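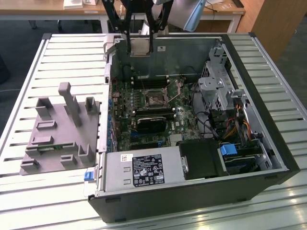 How often should a small office and storage building be walked through for safety?
Once a month for exits, extinguishers and lighting, and once a year from top to bottom with this checklist in hand. A building that has just changed tenants or had work done should get the full walk-through before people move back in.

Prevenia Annual Walk-Through Checklist, with Comments
Building: Bakos, ground floor and upper floor
Walked by: Edit Szalai and Geum-ok Myung
Date: June 2, 2018
Marks used: OK, FIX (repair and re-check), ASK (needs an answer from the landlord)

1. Exits and Corridors

1.1 All exit doors open fully from the inside without a key. OK
1.2 Clear width at the rear exit. OK
Comment: Measured at 37 inches with the door fully open. The shoe rack noted in January has been moved to the coat room.
1.3 Exit signs lit. FIX
Comment: The sign over the stair door flickers. Try a new lamp first. If that doesn't help, replace the fitting.
1.4 Nothing stored on the stairs or landings. FIX
Comment: Two boxes of printer paper on the upper landing. Moved during the walk-through, but they were there last time too, so please find them a shelf.
1.5 Floor coverings flat, no loose edges. OK
1.6 Exit route plan posted on each floor. ASK
Comment: The upper floor plan still shows the old partition. Tímea Hajdu has asked the landlord for the current drawing.

2. Fire Extinguishers and Alarms

2.1 Extinguishers hung at the proper height and easy to reach. OK
2.2 Service tags in date. FIX
Comment: The kitchen extinguisher is past its tag date. Pesus, who service the rest, can take it on their next visit. Leave it on its hook until they bring the replacement.
2.3 Gauge needle in the green. OK
2.4 Smoke alarms tested by button. OK
Comment: All six sounded. The one outside the restroom is quieter than the others and worth testing again next month.
2.5 Alarm panel shows no fault. OK
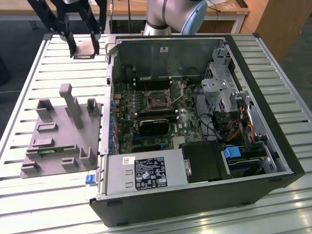
3. Electrical

3.1 Breaker panel accessible, door closes. OK
3.2 Circuits labeled. FIX
Comment: Labels are handwritten and three of them have faded. Print new ones and tape a copy of the list inside the panel door.
3.3 No extension cords used as permanent wiring. FIX
Comment: One cord runs behind the filing cabinets to the water cooler. Flullance quoted for an extra outlet last year and the quote was never answered. Jussara will call them.
3.4 Outlet covers whole and tight. OK
3.5 No power strip plugged into another power strip. OK
3.6 Portable heaters switched off and unplugged when not in use. OK
Comment: The heater in the front office has a tip-over switch. The older one upstairs does not, and we recommend getting rid of it before the weather turns. We said the same about the kettle with the taped handle, and that has been replaced – thank you. 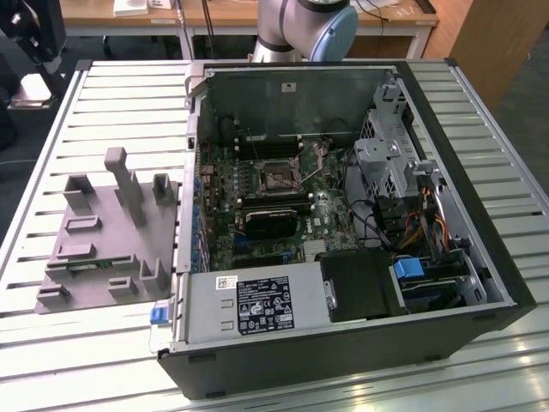

The same goes for the desk fan in the mail room, where the guard is bent toward the blades. It can be straightened by hand, but a new fan costs very little and the cord on this one is stiff with age.
3.7 Ground-fault outlets in kitchen and restroom trip when tested. OK

4. Storage Room

4.1 Shelving fixed to the wall. FIX
Comment: The room is listed at 2,009 square feet on the lease and most of the shelving stands along the north wall. The last bay was added later and is not anchored. Empty the top shelf until it is.
4.2 Heavy items on lower shelves. OK
4.3 Nothing stacked closer than 18 inches to the sprinkler heads. OK
4.4 Step ladder in good condition. OK
Comment: Feet replaced since January. The label with the load rating is still readable.
4.5 Cleaning products in original containers. FIX
Comment: One spray bottle with no label. Poured out and thrown away.
4.6 Flammable liquids in the metal cabinet. OK
4.7 Old electronics and batteries kept apart from paper and cardboard. OK
Comment: Used batteries go in the lidded bin, terminals taped. Computer parts for recycling go on the separate shelf, and anything with a value should be listed before it leaves the building.

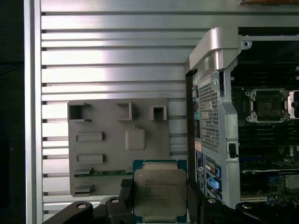
Intel Xeon processor, marked side showing.

5. First Aid and Records

5.1 First aid kit stocked against the list in the lid. FIX
Comment: Short of burn dressings and large bandages. The eye wash has expired.
5.2 Names of trained first aiders posted. FIX
Comment: Lilla Orbán has finished her course and should be added to the notice.
5.3 Accident book available and up to date. OK
5.4 Emergency numbers posted by the phones. OK
5.5 Evacuation drill held in the last year. ASK
Comment: People remember one, but it isn't written down. Hold another and record the time it takes to clear both floors.

Follow-up
Items marked FIX are due in 30 days, except 2.2 and 4.1, which should be done this week. Send a note to Edit Szalai when each one is closed, with the item number in the subject line.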